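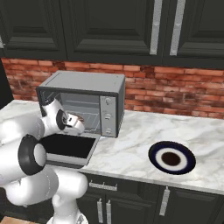 Re: [toprak-sim] oven door task – arm goes through door, no fault raised

Hi all,

quick one before I have to run for the train. Had a proper look at the oven door business and it's worse than I said on the call. Müzeyyen's mail is quoted at the bottom for anyone who joined the list after it went out.

Short version: the contact stop doesn't fire when the gripper is over the lowered door. Arm gets told to go down, door is in the way, wrist sinks into the door, joint torques go mad, then the episode gets logged as a clean success. So we have bad runs sitting in the good pile.

Numbers. Of the 2,000 runs in the January batch, 253 have the wrist inside the door shape at some point. That's with the door fully down. Door shut, none. Haven't tried half open yet, somebody please do.

What I know so far, in order:

1. It isn't the marble. I went after the worktop first as the plate task uses the same one and we had trouble with it before. Worktop contact is fine, stop fires every time, even if I ram it on purpose.

2. The door is made of two pieces, the glass and the metal border round it. Only the border is in the collision list in the Toprak kitchen file. The glass panel is just for looks. With the door folded down flat you've got a big hole right where the gripper hovers before going in for the rack. Explains most of it I think.

3. The Stirell controller does see the torque. Its limit is set to 400 in the config but the wrapper only reads the limit at start-up, and our reset script starts the controller before the config is loaded. So it runs on the default, which is no limit at all. Two seperate faults, either one alone we'd have caught.

4. Wrist view is not much use for spotting this by eye. You get the marble filling most of the upper middle, the grey bracket right across the front of it, the two dark gripper parts poking up at the bottom and a bit of fine wire mesh off to the right. I could not tell from that where the door was. Anyone checking runs by hand, use the side view.
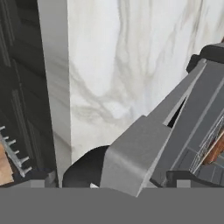
5. Run 503 is the one to replay if you want to see it go wrong. Wrist drops through the glass, catches on the border coming back up, whole arm kicks. Still marked success as the only check at the end is that the rack hasn't moved. It hadn't!

What I'd like done

Glass panel into the collision list. One line, I can do it tomorrow, but please nobody re-run the batch until it's in or we'll have three sorts of data and no way to tell them apart.

Reset script – swap the order, config first, controller second. Müzeyyen, yours I think? And have it refuse to start if the limit comes back empty.

Pull the 253 out of the training set. Not delete, just move to the side folder. Zavora already took a copy of the January batch so someone has to tell them. I'll write that mail but want a second pair of eyes on it before it goes.

And the real arm: same wrapper, same start-up order. Please leave it switched off until the limit is read properly. I know the Ziken visit is coming up and people want to practise. Off all the same. A real oven door won't let the wrist pass through, something will bend or break, and there are usually people stood quite close to that bench.

Open question, does the drawer task have the same gap? The lower drawer front was built the same way I beleive. Not looked.

Back online this evening, patchy signal till then.

On 5/22/25 Müzeyyen Uçar wrote:
> Has anyone else seen odd joint readings on the oven task?
> I was going through the success runs to pick a few for the
> write-up and some have a big jump in wrist torque just before
> the gripper reaches the rack. No stop, no warning in the log,
> and the run carries on as if all is well.
>
> It may only be a plotting mistake on my side. I used the old
> script. But if the jump is there the stop should have fired,
> and I don't like that it didn't.
>
> Could somebody with the kitchen file open check the door?
>
> Müzeyyen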